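Tellgate Hall craft room: walk-round before the January sessions

I do this walk-round myself and I like to write it up properly, so bear with the comments — I do go on a bit.

Floor and doorway. Passed. I moved the coat stand back behind the door, as it had crept out again. The mat still curls at one corner and I've asked Pankaj to tape it.

Fire exit. Passed. Opens with one push, nothing stacked outside.

Sockets. Passed, with a grumble. The double by the sink has a cracked faceplate. It's not live (I checked at the board) but I want it changed before anybody plugs a glue gun in near it. On the list for Notach. 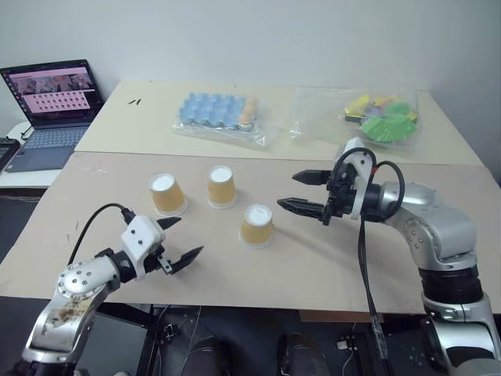 Checked and written up by Brijesh Nautiyal, 22 Sep 2020

Table tops. Passed. I do like the cardboard on these, it saves so much scrubbing! Check the edges for lifting before each session and swap any sheet that's gone soggy with paint.

Paper cups. Passed. Stored or standing, I want them upside down like the three on the near table, so no dust gets in.

Bagged materials. Passed, but please read this one. The clear bags on the far table are fine for us grown-ups, and it's lovely being able to see the bright bits and the light-blue tray without opening anything. Little ones and plastic bags don't mix though — empty them out first, then put the bags up on the high shelf.

Scissors. Not passed. 4 pairs have loose screws and are in my drawer until I've found the small screwdriver.

First aid box. Passed. Plasters topped up, eye wash in date.

Next look: when the faceplate's done.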